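List: automation-purchasing
Subject: Re: Sim seats vs. a second arm, was: budget spreadsheet
Date: 9 Jan 2024

The earlier message said:

> We have one arm in the lab and a quote for a second. The group also
> wants seats on Movberg, the simulation package, at 1,423 per seat
> per year. My manager would like to know why we should pay for a
> pretend robot when we could have a real one. I would like to know
> too. Has anyone put the two side by side in a budget and lived?
> Also, do the scene packs matter, or is that just the dealer
> padding the quote?

We went through this in December and the scars are fresh, so I'll answer while I can still find the paperwork.

Short version: buy the seats first, but buy fewer than you're asked for. Our group asked for 13. We paid for nine. So far the only complaint has come from the person who did the asking, and he has a seat.

What pushed us that way was the lead time on the arm. Prendavier quoted us a delivery date, then a second delivery date, then a range. Meanwhile the gripper fingers we wanted to try were sitting in a CAD folder doing no work at all. With seats you can at least put the fingers up against household junk and find out which shapes you hate. For us it was anything thin and upright, followed closely by anything made of cloth.

The scene packs do matter, and they are also the dealer padding the quote. Both can be true. The stock scenes we got were cubes on a plane. If your project is a warehouse, fine. Ours is kitchens and bedrooms, so we bought Culedik's home pack for 2,308, one time, and I argued against it in writing. I have since been shown my own email.

Two renders from our seats, so your manager can see what the money looks like:
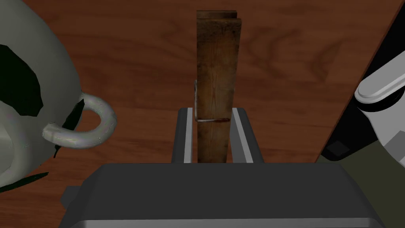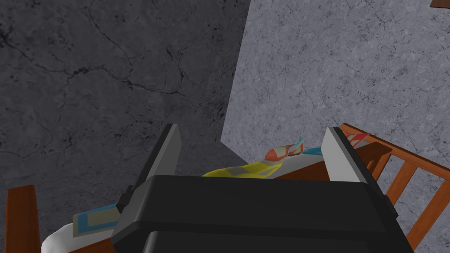
Simulated views, home pack. First: clothespin in the toaster slot, mug at left. Second: gripper and soft goods beside the wooden railing.

Yes, a clothespin in a toaster. Try getting that one past your safety officer with a live appliance and a purchase order for a replacement. In the sim the replacement toaster is a menu item.

Now the things that didn't make it onto our first spreadsheet and should be on yours:

Graphics cards. The vendor's minimum spec will open the program. It won't do much after that. We ended up moving money out of the travel line, so if you see us at fewer meetings this year, that's where we went.

Renewal. The per-seat price you have is per year, as you say. Put it in every year of the plan. Our finance office read it as a one-time cost because it was typed in the same column as the scene pack, and that took three meetings to unpick.

Somebody's time. Scenes need fixing up before they match the job. Cloth in particular eats hours. We had budgeted none, on the theory that software runs itself — I'd like to meet whoever started that theory.

The second arm. Don't drop it, push it back. We put ours in next year's request with a note saying which fingers we'd ruled out already, and it was the first equipment request from this group that came back without questions. You can still need a real arm for anything involving contact and friction that you care about. I wouldn't sign off on a finger design from the sim alone, and I'd be nervous of anyone who did.

We also looked at Mota, which is cheaper per seat. The catch was that the license is tied to one machine, and our machines get reshuffled every time someone gets a new desk. If yours stay put, get a quote.

One thing to ask the dealer before you sign: can a seat be handed to another person mid-year? We didn't ask. The answer is yes, with a form, and the form goes to an inbox that I'm not convinced anyone reads.

I can send the spreadsheet off list with our discounts blanked out. The formulas in the renewal tab are wrong below the second row, so don't trust that part until I fix it.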